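4.2 Applying the checklist to household pick-up work

Most of the good-practice guidance we reviewed was written for cells, benches and taped-off floors. The Ilton checklist claims to cover homes as well, and 44 of its clauses are marked as relevant to domestic tidying. We are not convinced. When Intan Subramaniam and Vira Kostiuk went through those clauses separately, they agreed that 19 could be checked by a person standing in the room. The rest ask for judgments such as "adequate clearance" with no method given.

Clause 2 is typical. It requires that the target container be "rigid and of known outline." A lined waste bin meets the first half at best. The film folds over the rim and bunches where it likes, and the opening a wrist camera sees is not the opening on the data sheet (Figure 1).

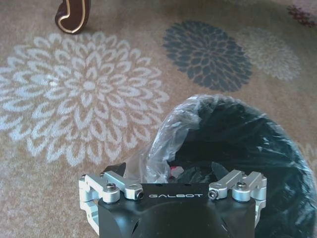 Figure 1. Wrist view of the gripper at a lined waste bin. The liner is gathered at the upper left of the rim.

The Lendmont revision, circulated in May, tries to repair this by allowing the outline to be measured on site. It doesn't say when, or how often. A liner can shift every time something is dropped in, so a single measurement at the start of a session proves very little. We would sooner see the clause removed than kept in this form.

Floor conditions are handled no better. The checklist asks for a "plain, non-distracting surface," a phrase copied from the older Cirier bench rules and, as far as we can tell, never tested on a living room. Patterned carpet is ordinary. So is litter that lies beside the bin, among chairs and table legs (Figure 2). A rule that excludes such rooms makes compliance easy and tells a buyer nothing - a point Hnatiuk's commentary raises and then drops.
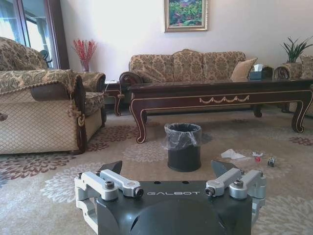
Figure 2. Living room with patterned carpet, the lined bin ahead of the open gripper and small litter to its right.

We therefore scored the floor clause as not applicable, and report it separately from the clauses that were met.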